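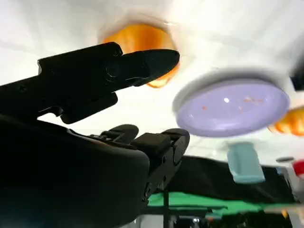 Color, Gloss and Rim Height in Round Tableware Viewed Against White Surfaces

Itziar Sepúlveda and Araceli Paredes
Product Design Laboratory, second project report, February

Summary

Glossy round tableware in pale colors was compared with the same forms in saturated orange, on white backgrounds under strong diffuse light. Viewers marked the edge of each piece on a tablet, and the distance between the marked edge and the true edge was recorded. Pale lavender pieces gave larger errors than orange pieces. A slightly raised rim reduced the error for lavender and had little effect on orange. A bright highlight on the face of a piece drew marks inward when it lay close to the rim.

1. Background

The project started with a complaint from the Gellent dining hall, where pale dishes are stacked on white counters below a bright ceiling. Staff reported chipping along the rims. The first report covered the chips themselves, which were mostly short and shallow and ran along the outer edge. It did not explain why the pale dishes chipped more often than the orange ones from the same supplier. The clay body is the same in both colors, and the two are washed together in the same racks.

One possible cause is that the edge of a pale dish is harder to place by eye, so that it strikes its neighbor when it is set down. This report tests only the first half of that idea, the placing of the edge by eye. Chipping was not measured again.

2. Materials

All pieces came from the Cedito line, which is sold in lavender and orange. Two forms were used: a flat disc with a slightly raised rim, and the same disc with the rim ground flush. Grinding was done wet and finished with 600 grit paper, then the ground band was coated with a clear gloss from Verbeke. The coating came out slightly less glossy than the factory glaze. Gloss readings were taken on the flat face and on the rim band, and pieces with a visible step between the two were rejected.

The raised rim on the lavender disc is a lighter shade than the face. The glaze thins as it flows off the high point during firing and more of the white body shows through. The orange disc has the same thinning, but the result is a lighter amber band that still stands out clearly from white.

Some of the lavender pieces carry small orange-red specks from shared kiln shelves. The supplier treats these as acceptable. We kept specked pieces in the set and logged them separately.

3. Setup

The background was a matte white panel, bent at the back so that it had no hard corner. Light came from a Rendell diffuse panel mounted overhead. The light was set at two levels: a normal level matching the dining hall counter, and a high level at which the panel began to wash out on the test display. The high level was included because the counter nearest the windows reaches it in the early afternoon.

Each piece was photographed straight on at both light levels. For the highlight trials a small lamp was moved so that its reflection fell at the center, halfway out, or just inside the rim. Exposure was fixed for each light level and was not corrected between colors.

4. Procedure

Viewers saw one photograph at a time for 2 seconds. The photograph was then replaced by a plain gray field, and the viewer marked the left, right and lower edges of the piece with a stylus. The upper edge was left out, as it was hidden by the neighboring piece in the stacked condition and we wanted the same marks from every trial. Order was shuffled for each viewer.

A total of 1,392 trials were kept after removing those with a missing mark. Error was taken as the mean distance of the three marks from the true edge, as a percentage of the diameter.

5. Results

Under normal light the two colors were close. Lavender with a raised rim could not be separated from orange with a raised rim. Lavender with a flush rim was worse, and most of its error came from marks placed too far inside the piece.

Under high light the difference between colors became large. The flush lavender disc gave the worst result of any condition. The raised rim helped, but did not bring lavender back to the level of orange. Several viewers marked the inner line of the rim as if it were the outer edge, which gave a steady inward error equal to the width of the rim band.

Highlight position had no clear effect at the center. Halfway out, the effect was small and differed from viewer to viewer. Just inside the rim, the marks on that side moved inward for both colors, more so for lavender.

Specked pieces did slightly better than clean ones under high light. The number of specked pieces was small and the specks were not evenly placed, so we do not draw a conclusion from this.

6. Sources of error

The ground rims are not identical to a factory rim made flush. The coating yellowed a little during the project and the last pieces were shot with it in that state. A stylus mark also has its own error. We checked it with black discs on white and subtracted the mean from all conditions.

The first 200 trials were run with the tablet brightness set to automatic. They were discarded and repeated at a fixed setting, and they are not part of the total given above.

7. Further work

The next step is a placing test with real dishes on the Gellent counter, using contact between rims as the measure. Araceli Paredes is preparing a set of lavender discs with a darker rim band, fired at the same temperature as the originals. A matte gray counter mat will be tested alongside them, as it could be fitted without replacing any dishes. Gloss readings and edge marks for every trial are stored with the lab copy of this report.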